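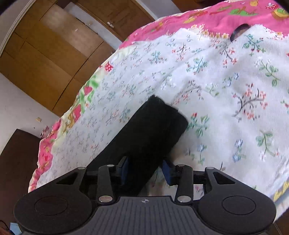 Electronic Measurement, handout 4: getting an honest reading out of an oscilloscope probe

Print this page | E-mail this page

Hello again. I promised last time that we'd leave the bench multimeters alone for a bit and talk about scope probes, so that's what these notes are for. Please read them before the lab in February, as I won't be going over compensation again at the start and the benches are only ours for two hours.

Most of you think of the probe as a bit of wire with a hook on the end. I did too, as a student, and I spent a whole afternoon chasing a fault in a perfectly good amplifier! The probe is part of the circuit the moment you clip it on. It has resistance, it has capacitance, and your circuit has to drive both.

Loading

Take the ordinary times-ten probe. It has a 9 megohm resistor in the tip, in series with the 1 megohm input of the scope, so your circuit sees 10 megohms at DC. Lovely. You'll hardly notice that on a signal coming from a few kilohms.

The trouble starts as the frequency goes up. The tip also has a small capacitance to ground, and for the Kombo probes in our lab we use 14 pF. Work out the reactance at 10 MHz and you'll get a bit over 1.1 kilohms. That 10 megohms on the label has more or less vanished, and if your source is a kilohm or so you are now measuring something quite different from what was there before you clipped on.

Switch the same probe to times-one and it gets worse, as the cable and the scope input now hang straight on your circuit. I only use times-one for small, slow signals, such as ripple on a supply, and I'd like you to do the same.

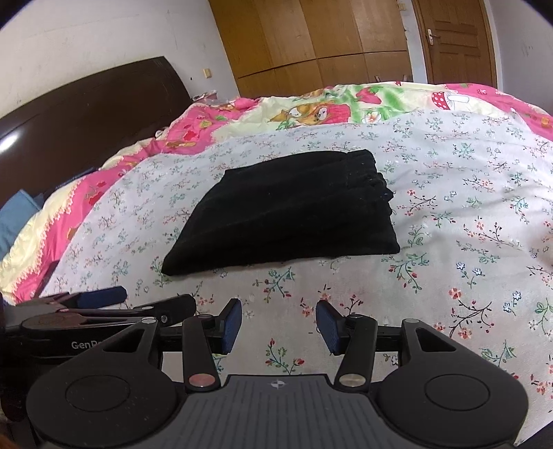
Compensation

The little trimmer on the probe body (on some types it's in the plug at the scope end) matches the probe to the scope input. Clip on to the calibrator output, get a few cycles of square wave on the screen and turn the trimmer with the plastic tool. Rounded corners mean under-compensated, overshoot means over-compensated, and you want flat tops. Do this each time you move a probe to another channel, even on the same scope. Lenuța Tănase will be in the lab if your trimmer has seized up, and she has spares.

Rise time

The scope and the probe each slow down the edge you see. For our 70 MHz Veltside scopes the usual rule is 0.35 divided by the bandwidth, so that's 5 ns for the scope on its own. Rise times add as the square root of the sum of the squares – don't just add them up, I see this in the exam every year. A 5 ns scope looking at a 5 ns edge will show you 7.1 ns, and that's before you've allowed for the probe.

Ground leads

Keep them short. The long croc-clip lead is an inductor, it rings with the tip capacitance, and people then write half a page about ringing in their circuit. Use the spring clip for anything fast.

To do before the lab

Repeat the reactance sum at 1 MHz and 70 MHz, and sketch the loading on a 600 ohm source. Tin-yau Lui is collecting the sheets, so hand them to him and not to me (I lose things).

2 comments | Share this: 14 shares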